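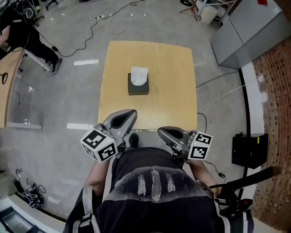

Sutherland Road Allotments & Gardens Forum
Growing > Fruit and Veg > Am I the only one who thinks chitting is a waste of windowsill?

Posted by nollia_nell, 13/02/2020
Every year I give up both bedroom windowsills to egg boxes full of potatoes, and every year my husband asks how long they're staying. This year I ran out of windowsill (chillies, don't ask) and I'm tempted to put the second lot straight in the ground at the end of March and see. Has anyone done this and lived?

mudlark6
Done it for years. Earlies, maincrop, the lot. A potato knows how to be a potato. I've had them come up out of the compost heap in better shape than anything I'd fussed over.

Yaw Tetteh
Depends what you grow and what you want. For first earlies I'd still chit, it gets me a couple of weeks on the neighbours and I'm petty enough to care. For maincrop I stopped long ago. They sit in a paper sack in the shed until it's time.

oldspadeface
Sorry but no. You chit. My father chitted, his father chitted, and we are on heavy clay here that doesn't warm up till May. Put an unchitted spud in cold clay and you're feeding slugs.

mudlark6
Did your father ever try it the other way, though?

oldspadeface
He did not need to.

nollia_nell
I feel I should have said what they are. One bag is Charlotte and the other is Desiree. I'm on the bottom row by the ditch, so clay with extra ditch.

Mhairi Rankin
Bottom row here as well, two plots along from the standpipe. I'd chit the Charlottes and leave the Desirees. And whatever you do, don't plant at the end of March down our end. I did in my first year and dug up something like porridge. Middle of April, and even then go by the soil and not the calendar. If you wouldn't kneel on it, don't plant in it.

jedar_j
Can I ask a stupid question. Which way up do they go in the egg box? Mine have gone in all ways and my wife says I've done it wrong.

Yaw Tetteh
Rose end up, the end with most of the eyes. The other end usually has a little dent or a bit of dried stalk on it. If they're in all ways they'll still sprout, they'll just look untidy about it.

jedar_j
Cheers. She was right then. I'll find a way of telling her.

brassicabore
I ran a proper trial of this two seasons ago on the Arstead site. Two rows, same bag of seed, same day in, one chitted and one not. Weighed the lot at the end. The chitted row was up first by a good margin and I was very smug. By lifting time there was nothing in it worth writing down. I wrote it down anyway, then left the notebook in the greenhouse and the mice had it.

oldspadeface
Convenient mice.

brassicabore
They left the cover if you'd like to inspect it.

mudlark6
One trial, one bag, one summer. Though I notice it came out my way so I'm inclined to think it was excellent science.

Mhairi Rankin
What variety was it? Makes a difference. I'd expect an early to show more than a late one.

brassicabore
Desiree, so good news for the original poster's windowsill. I've not tried it with an early.

greta_on_plot_148
Unpopular view, but the thing that matters is light. People chit in an airing cupboard and get those long white ghostly shoots that snap off when you look at them, then decide chitting doesn't work. Cool and bright. You want short stubby ones, dark green or purple. My porch does it nicely, if you can put up with visitors asking what's wrong with your eggs.

nollia_nell
Spare room is cool and bright. It's also where my mother-in-law is sleeping next week. I may let her take it up with the Charlottes.

oldspadeface
Does anyone rub off the extra shoots? I leave three or four on an early. Leave them all on for maincrop.

Yaw Tetteh
Same, for earlies. Fewer shoots, fewer but bigger spuds. I like small ones for salad so half the time I forget on purpose.

jedar_j
Rub them off?? I've been counting mine and was quite proud.

mudlark6
Leave him alone, he's happy.

nollia_nell
Right. Charlottes stay in the spare room, Desirees go to the shed in a sack, nothing goes in until I can kneel on it. Husband has been informed he's getting one windowsill back. He wants to know which one.

Mhairi Rankin
Keep the frost off that sack, mind. I lost a whole bag in January once from leaving it against the shed wall. An old blanket over the top will do.

oldspadeface
You'll be back here in July wishing you'd chitted the lot.

mudlark6
See you all in July then.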